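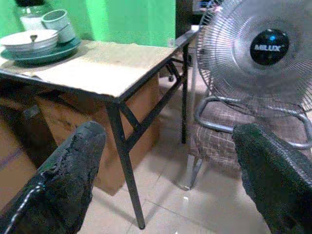 Small table with thin legs on a tiled floor.

Preparing and Submitting a Demo to Kovard

Kovard reviews unsolicited demos from bands and solo artists. The steps below cover file preparation, naming, and upload. They apply to rock, metal, and related styles. Electronic submissions go through Fotberg and have their own page.

Before you start

You need finished mixes, a short band bio, and one contact address that someone checks. Rough mixes are accepted if the vocals can be heard clearly. Live recordings are accepted only as an extra track.

Step 1. Choose the songs

Send 3 songs. Put the strongest one first. The first listener, usually Judit Lengyel, plays the opening track in full and samples the others. Songs with an intro longer than 10 seconds should be edited to start closer to the first verse or main riff. Keep the full version for release.

Step 2. Export the files

Export each song as a stereo WAV at the sample rate of the session. Do not convert up. Leave the limiter off the master bus, or set it so that peaks stay below full scale. Trim silence at the head of the file and let the last note decay completely before the end point.

Play every export from start to finish in a different program from the one used to mix. Common faults are a muted backing vocal, a click at the edit point, and a guitar track left in mono on one side.
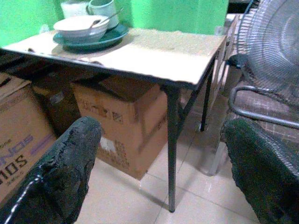
Step 3. Name the files

Use the band name, track number, and title, separated by underscores. No spaces or accents. The Travismont demo was filed as:

travismont_01_karakaya.wav

Words such as "final" or "newmix" should be removed. If you replace a file later, keep the same name and the system will overwrite the old one.

Step 4. Write the text sheet

Save it as plain text. Include:

Band name and home town
Members and instruments
Songwriting credits for each track
Who recorded and mixed the songs
Contact address

The bio has a limit of 681 characters, including spaces. Anything past the limit is dropped without a warning. List cover songs as covers and give the original writers.

Step 5. Upload

Place the songs and the text sheet in a single folder and compress it to a ZIP. The folder should contain 4 files. Open the upload form, attach the ZIP, and wait for the confirmation number before closing the window. Uploads stop at the first network error and have to be started again from the beginning.

After you submit

Lamduan Boonyarit sends replies in batches. Quote the confirmation number in any message about the demo. A band that has been turned down may submit again with new songs. Remixes of the same songs are not reviewed a second time.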